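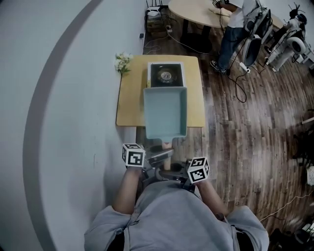
FOR IMMEDIATE RELEASE

Dralus Opens Registration for Flolska, a Spring Series of Tabletop Cooking Evenings at Hirkotness

HIRKOTNESS, Feb 22, 2019 – Dralus, the neighborhood cooking school that has been teaching people to feed themselves and their friends in small apartments, borrowed rooms and the occasional church basement, is delighted to announce that registration is now open for Flolska, a new series of evening classes built entirely around the portable gas stove and the ordinary table. The first session takes place in March, in the school's room on the ground floor of the Kazemi building, and there are 40 places in the series.

Flolska grew out of a question that students kept bringing to Dralus after class, usually while they were putting on their coats: what can I cook if I don't really have a kitchen? Some of them rent a single room. Others have a perfectly good kitchen that happens to be at the far end of a long hallway from the people they'd like to be talking to. And quite a few had been given a portable stove years ago, used it once on a camping trip and put it on a high shelf, where it has been ever since (if yours still has its box, you are ahead of most of us!).

"I grew up with a burner in the middle of the table, and to me it is the friendliest way there is to cook," said Zoi Tsakiris, who founded Dralus and will teach most of the sessions. "You're sitting down. You can see everybody's face. If the broth needs salt, six people will tell you so before you've had a chance to taste it yourself, and then you have a conversation about salt. I wanted to teach a class that felt like that, with enough practical help that people would go home and do it again the next week."

The setup for the classes is deliberately plain. A light wooden table goes up against the pale gray wall, with a single-burner stove on it, white around the outside and black on top, and a pale teal tray with sloped sides for holding whatever is going to be cooked next. A small bunch of white flowers stands in the corner of the table by the wall. Tsakiris is firm about the flowers. She feels that people slow down and take more care at a table that has something pretty on it, and she would like to encourage the habit at home, even if it's only a few stems from the grocery store.

Each evening follows one style of tabletop cooking from start to finish. The opening session covers the stove itself: choosing a level spot, fitting the fuel canister, reading the flame, airing out the room, and keeping sleeves and paper towels well out of the way. From there the class moves on to a simple vegetable broth with noodles, and everyone eats. Later evenings take in pan-fried dumplings, a shallow tomato stew with eggs, flatbreads with herbs, and a dessert night that will involve a good deal of caramel. The dessert night is the one Tsakiris says she has rehearsed the most at home, and her neighbors have been very patient about it.

A large part of the teaching has to do with the tray. Cooking at a table leaves very little space to chop, stack or spill, so students learn to do their cutting ahead of time and lay the ingredients out in the order they will be used, with the slowest to cook nearest the stove. It sounds fussy, and the first time through it usually is, but people find their own arrangement fairly quickly and then become rather attached to it. Participants are welcome to bring a tray from home if they would like to practice with the one they own. Shallow baking pans work very well.

Sipho Radebe, who looks after the room and the course materials at Dralus, will lead the part of each evening devoted to clearing up, which the school regards as a real portion of the class and has given its own half hour. He will show students how to let a stove cool before it is wiped and packed, how to wash a pan properly in a small sink, and how to store everything so that it comes out again easily.

"People will cook at the table once and love it, and then they look at the mess and that's the end of it for a year," Radebe said. "We go through the cleanup together, with the music on. I have strong opinions about dishcloths and I'm looking forward to sharing them."

The ground floor room, with its dark wooden floorboards and round wooden table on a black pedestal, will be familiar to anyone who came to the soup suppers over the winter. Those suppers ran on donated vegetables and a great many borrowed bowls, and the school would like to thank everyone who came, and to mention gently that several of the bowls have not yet found their way back.

The full Flolska series costs $109 per person and includes all ingredients, use of a stove during class, and a printed booklet of recipes with space in the margins for notes. The booklet also has a page on stove care and a shopping list arranged by the order of a typical grocery store, which Radebe put together after many trips up and down the aisles. 2 places in the series are being held at no charge for people who would otherwise be unable to come, and anyone who would like to be considered for one of them need only say so when registering. No explanation is required.

No cooking experience is needed. Vegetarian ingredients will be on hand at every session, and students with allergies are asked to let the school know in advance so that the menu can be adjusted. Long hair should be tied back and sleeves should be the kind that roll up and stay up.

Registration can be completed in person at the Dralus front desk or by mail, and remains open until the places are filled.

About Dralus

Dralus is a small cooking school in Hirkotness offering evening and daytime classes for home cooks of every level, with a particular fondness for small spaces and shared tables.

Contact

Sipho Radebe
Dralus, Kazemi Building, Ground Floor
P.O. Box 1689, Hirkotness

###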